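Pruitt Household Paper and Card Recycling Survey
Data card, version 12
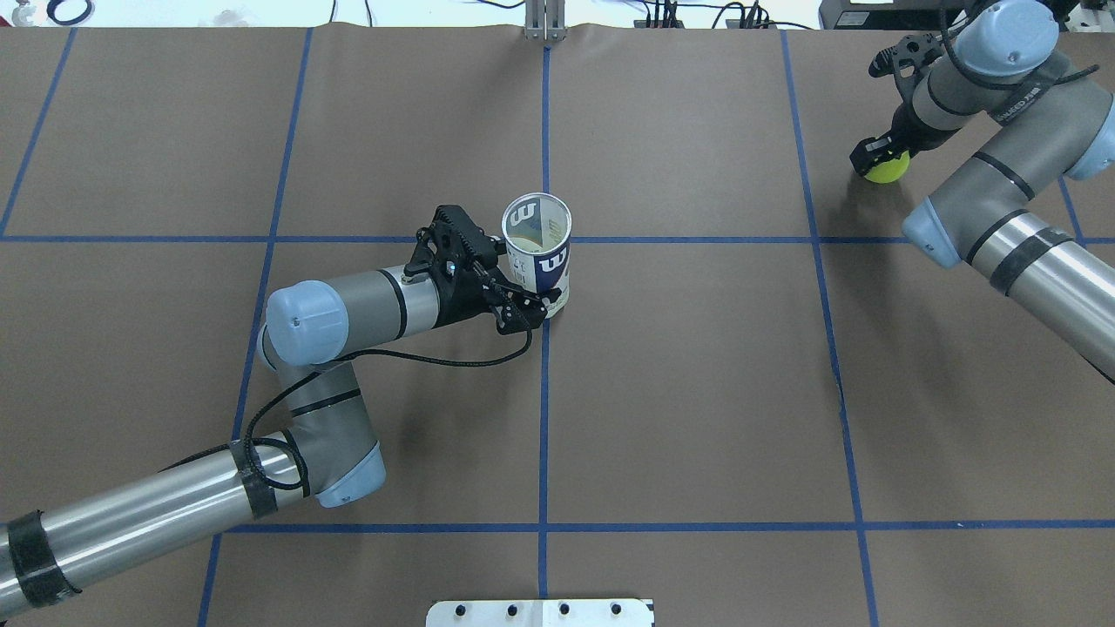 What does one record in this dataset represent?
One record represents a single household's paper and card set out for one collection. A household that took part in several collections has several records, linked by the same household code.

Summary
The dataset holds 1797 records from 637 households in the Pruitt district. It was prepared by the Undden Centre for Local Services to help councils plan collection rounds and choose suitable container sizes. It covers paper and card only. Glass, metals, plastics and food waste were outside the survey.

Contents
records.csv: one row per household per collection
households.csv: dwelling type, number of residents, type of container supplied
codes.txt: full list of material codes
changes.txt: corrections made between versions

Main fields
household_code: six characters, assigned at random
round: the collection round, numbered in order
material: newspaper, office paper, wrapping paper, corrugated card, thin card or mixed
weight_kg: weight to one decimal place
soiled: y, n or blank

A blank in the soiled field means that the condition of the material was not recorded. It should not be read as "n". Where a household set nothing out, weight_kg is given as 0.0 and material is left blank.

Collection and sorting
Households were invited by letter and gave written consent. Material was taken to the Plidel depot, sorted by hand and weighed on the same day. Items made of more than one material, such as padded envelopes, were entered as mixed. Drinks cartons were removed before weighing.

Known limits
Flats with shared bins are under-represented, and results should not be applied to them without adjustment. Weights from the first round include some damp material, for which no correction has been made. The survey ended in September, so the increase in packaging at the end of the year is not covered.

Privacy
Names and addresses were held separately and have been destroyed. Streets with few participating homes have been merged into the nearest larger area. Users must not attempt to identify any household.

Use and contact
The files may be used for research, teaching and service planning, provided that the source is credited. Errors should be reported to Vinh Hà, data manager, at the Undden Centre, quoting the household code and round.

Last revised: 2026-10-02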